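Laundry basket

A laundry basket is an open or lidded container used to hold textiles before, during and after washing. It is distinguished from a hamper, which is usually taller, often has a lid, and stays in one room while soiled items collect in it. In everyday American usage the two words overlap, and retailers apply both to the same goods.

History

Early laundry baskets were woven from willow, split oak or rush. Willow was preferred in wet climates because it tolerates repeated soaking and dries without much distortion. Commercial laundries of the late nineteenth century used large rectangular baskets with rope or leather handles, carried by two workers or set on wheeled frames. A trade list issued in 1905 by the Grenedel basket works gives separate prices for round, oval and square patterns, with oval the cheapest of the three.

Molded plastic came into general household use after the Second World War. Polyethylene and polypropylene replaced willow in most homes because they could be produced in one piece, did not snag knitted fabric and could be rinsed clean. Woven baskets remain in production, mainly as furnishings, and are commonly sold with a cotton liner.

Construction

Most plastic baskets are injection molded. The walls taper toward the base so that the part releases from the mold and empty baskets can be nested for shipping. Openings in the walls reduce weight and material and allow air to reach damp contents. The rim is thickened or folded outward, as it carries most of the load when the basket is lifted.

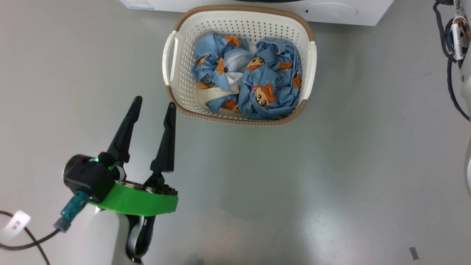
Off-white plastic basket with perforated walls, brown ribbed trim and side handles.

Handles may be cut into the wall, formed as part of the rim or attached separately. Cut-in handles are the simplest to mold but concentrate stress at the corners of the opening, where cracks tend to begin. Soft grips are made by overmolding a second, more flexible material onto the finished shell. The Asent pattern has a third handle on one long side, so the basket can be carried against the hip.

Collapsible types

Collapsible baskets have rigid upper and lower rings joined by a flexible wall that folds in pleats. The Eleo type, introduced in September of the year it was patented, folds to a height of 20 centimeters. The folding wall is generally the first part to fail, and splits usually follow the crease lines.

Sizes and testing

Capacity is stated in liters or bushels and is measured to the rim, although baskets are often filled above it. The Sivakumar handle test, used by some manufacturers, suspends a basket by its handles under a load of 30 kilograms for 325 cycles. A basket passes if there is no visible cracking and the rim returns to its original shape.

See also
Clothes hamper
Basket weaving
Clothesline
Injection molding

Last edited 2021-05-14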